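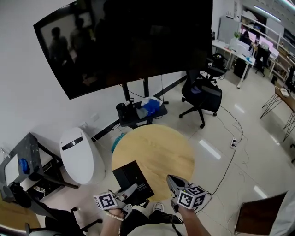
Do Couples Start to Sound Alike? My Psych Methods Project

My grandparents say "anyhow" at the exact same moment when they want to leave a party, and that's where this project came from. I wanted to know if people who date for a long time end up talking like each other, or if they just picked someone who talked that way to begin with (my grandma insists it's the second one!).

With my lab partner Maricel Marquez I put together a short online survey and sent it around the Dunandale campus in October. We got 200 people who were in a relationship at the time, and 30 couples agreed to let us read their text messages too, which was braver than I'd ever be. That gave us 697 messages to code. We marked filler words, pet phrases, emoji and how people said goodbye.

Couples who had been together more than 6 years matched a lot on goodbyes and pet phrases. New couples matched mostly on emoji, and I think that's just flirting. The funny part is that most people had no idea. One guy told us he "never" says "no worries" and then we found it all over his messages.

Our big problem is that we only looked at one point in time, so I can't tell you if anybody changed. Tadeo Alarcón in our section said we should have asked for messages from the first month of dating, and he's right, but half the couples had gotten new phones. Also Maricel and I disagreed on what counts as a pet phrase until pretty late, and we had to go back and redo the first batch.

If I get to do this again in the spring I'd like to add roommates as a comparison group. Maricel wants to do siblings.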